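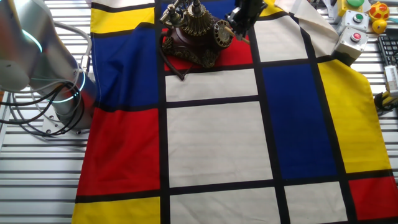
3.2 Old objects on a patterned ground

Evelien Meijer and Niamh Moriarty, May

In this section we look at how an old telephone is perceived when it is laid on a strongly patterned cloth. Figure 4 shows the arrangement. The cloth has a Mondrian-style print, with blocks of red, yellow, blue and off-white divided by thick black lines. The telephone has a dark reddish-brown body with bronze-coloured ornament and a cream-coloured rotary dial, and it lies mostly on a red block.

We chose this telephone from the Trellwood collection, which holds 2471 household objects. Our question was whether the readers of a home catalogue would still notice the fine ornament if the ground below was so loud. In the first survey, 8 persons looked at the object on plain grey linen and afterwards on the printed cloth. Most of them named the dial first in both cases. On the printed cloth the ornament was mentioned later, and two persons did not mention it at all.

We think that the straight black lines of the print compete with the curved forms of the filigree. The round dial suffers less, as its pale face is easy to separate from the red. The group is of course too small for a firm result, and we return to this point in Section 5.

Figure 4. Antique-style telephone with rotary dial on the printed cloth.

Comments (2)

Brophy: My aunt had a phone like this in the hall. I would also look at the dial first.

Vulora: Did you try it on a yellow block? I expect the brown would stand out more there.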